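To: Nitbridge manipulation list
From: Hajar El Sherbiny
Subject: Re: Choosing the first grasp in cable separation

Dear colleagues,

Thank you for the comments received on the interim note. Several members asked for a fuller account of how the first grasp is selected, and one message raised a point that deserves a direct answer. I quote it in part.

> The note says that the policy "prefers free ends where they are present."
> In our own trials a free end was often the worst place to begin. Pulling
> on it tightened the rest. Could you state what the preference is based on,
> and whether it was set by hand or learned from the demonstrations?

The preference was learned. No rule about free ends was written into the system, and the operators who gave the demonstrations were told only to separate the cords with as few grasps as they could manage. The training set holds 200 demonstrations on mixed tangles, in which cords of different color and stiffness cross one another. The wrist camera supplies the only image the policy receives, so the choice of first grasp depends on what can be seen from the approach position. The cords below show the kind of case we had in mind: a black cable and a white one wound together, with a USB plug lying clear of the coils.

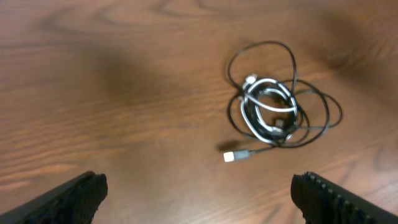 Hala El-Sayed wrote to the list on Tuesday that a visible plug should not be treated as a free end at all, as its housing is wider than the cord and will catch on any loop it has to pass through. She proposed that plugs be scored separately, and that the policy be made to lift an outer loop before any plug is moved.

We agree with the first part of this proposal and have adopted it. In the current version, which we call Allow, each candidate grasp receives two scores. One estimates how far the cord can be moved before the tangle as a whole begins to follow. The other estimates whether a connector would have to pass through a loop. The two are then added with a fixed weight. The earlier version used the first score alone, and this explains the behavior described in the quoted message.

We have not adopted the second part. A fixed order of actions did well on wide, open loops but poorly on compact bundles, where lifting the outer cord tended to bring everything else with it. The learned order was more reliable across both kinds. On the held-out set of 23 tangles, the fixed order finished 15 within the permitted number of grasps, while Allow finished all but five. The set is small, and I would ask members not to quote these results outside the list until the larger evaluation is complete.

A further question concerned motion during the lift. The policy does not wait for the cords to come to rest before it takes the next image. Frames recorded while cables are swinging are often blurred, and we had expected this to harm the estimates. 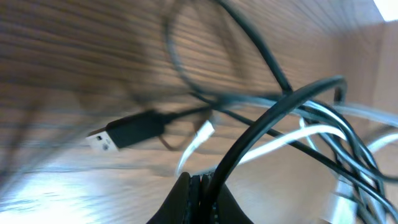 The effect was smaller than expected. When we required the arm to pause after each lift, the number of completed separations did not change, and each trial took longer. We believe that the cord in the grasp usually stays clear enough to follow even when its neighbors do not, though this has yet to be tested on its own — a proper test would need matched tangles, and these are difficult to prepare by hand.

Two limits should be noted. All cords in the present set are of the ordinary household type, and we have no results for flat or braided cable. The permitted number of grasps was also chosen early in the project and has not been revised.

The revised scoring code will be placed in the Clorodside archive in February, together with the demonstration records. Members who wish to run the comparison on their own equipment before then may write to me directly, stating the type of gripper and the camera position in use.

With kind regards,

Hajar El Sherbiny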